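3.2 Looking after the simulated cell

Most of our trouble with the Zimik cell came from small things that had drifted over the months, and so we describe its upkeep here at a little more length than is usual. The cell exists only in simulation, but it has needed as much patient care as any bench we have worked at. Its gripper model was first set up in August, and it has gone through 37 revisions, nearly all of them to the fingers and the housing they stand on.

Before each batch of 108 trials we run a short check that we have grown rather fond of. The arm is brought in close to the brown surface, the fingers are opened with nothing between them, and the wrist view is saved — a view like the one in Figure 7, with the stone wall along the right side.
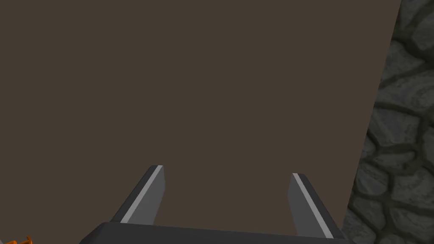

Figure 7. Wrist view with the gripper open and empty. Simulated render: Mbali Gumede / Vorkora.

We look first at the gap between the two fingers, and then at the thin pale stripe on each one, where a misplaced finger mesh is easiest to spot. If either finger looks wrong, we reload the last good Tramov file and repeat the check before touching any of the control settings. The whole routine takes up to 91 seconds, and we would gladly spend longer on it.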